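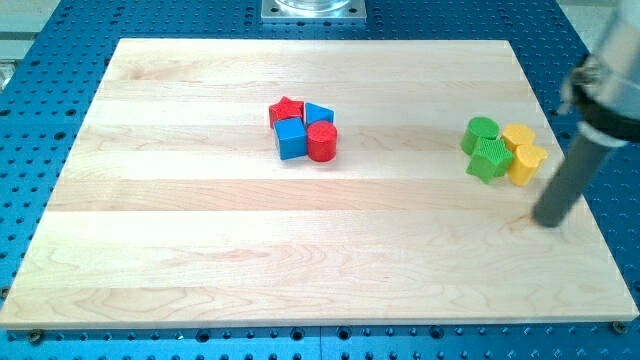 February 26, 2022

Finally got a proper work surface! The maple-colored board went down on the blue table this morning and I love it already. The grain is lovely, all cream and honey with a few darker streaks, and small parts show up on it so much better than on bare metal with holes everywhere. I spent way too long just running my hand over it.

Sanding notes so I don't forget: started at 88 on the near edge only (too coarse, had to chase the scratches out), then 200 over the whole top. Stopped there. Guilan wants to oil it. I'd like to leave it bare for a couple of weeks first and see how it marks – we can always oil later, and taking oil off is miserable.

Bolts: check them again Monday. I did them up by hand and then a quarter turn. Wood moves, and the Tonico glue-up we had in January cupped badly after we clamped it too hard.

Toy blocks: the red star is my favorite, the gloss on it is gorgeous. Abdelilah asked if the paint will rub off on the raw wood. Good question. Plan is to slide the star back and forth 20 times on the offcut, look for red, then go to 500 if it's clean. Do the same with one of the other colors.

Still to do
– break the far edge a little, it feels sharp
– write the date on the underside next time the board comes up
– ask Zou about a second board from the same batch, the tone match on this one is so nice
– felt for the block tray, Guilan has scraps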